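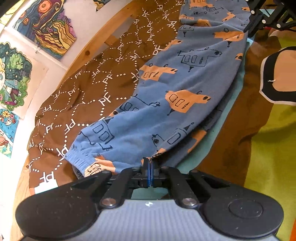

*Blue pads pinching a fold near the cuff of the little blue trousers.*

I spent most of this evening on the Ulon grippers again, and I'm rather fond of them now, even when they sulk. The left one had gone a bit slack at the linkage, so I nipped up both bolts (a quarter turn, no more!) and wiped the finger pads with a damp cloth – fluff does build up terribly with clothes. Then I zeroed the fingers fully closed and wrote the reading, 2089, in my notebook next to August's.

Next job is new pads. The shop in Trindimgate wants 245 for a pack of 6, so I may make these last until after Christmas.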